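4. Setting Up the Folding Surface

The Birkett folding course assumes you own a flat place. Many of us own a table, and a table is something else: it has mail on it.

1. Unroll the mat dark side up. If it curls, leave it under two heavy books overnight. Cookbooks you never open are ideal.

2. Lay it on a hard, level floor. Carpet will win.

3. Smooth it outward from the middle with your palms.

Note: Ragged edges are normal after the first few months. The mat is good for roughly 2,000 folds, and its looks go well before its manners do.

4. Put drinks in another room. A shelf in the same room has been tried.

5. Set your paper near the middle of the mat, leaving space on every side to turn it. Brown paper is best for practice, as it shows each crease and forgives most of them.

Caution: Do not iron paper on the mat. The mat melts at a temperature your iron considers "low."

6. Make the first fold, press it down, and compare outlines. A flat shape with five or so sides is close enough at this stage.

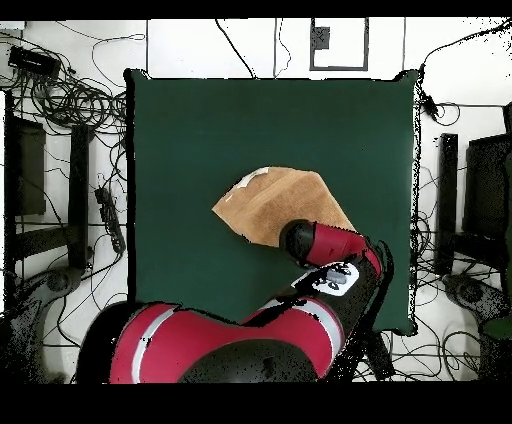 7. Turn the piece over and repeat on the other side. If it now resembles a hat, go back to step 5.

4.1 Storing the Mat

Roll it loosely and stand it upright. Spare mats are listed under part 69.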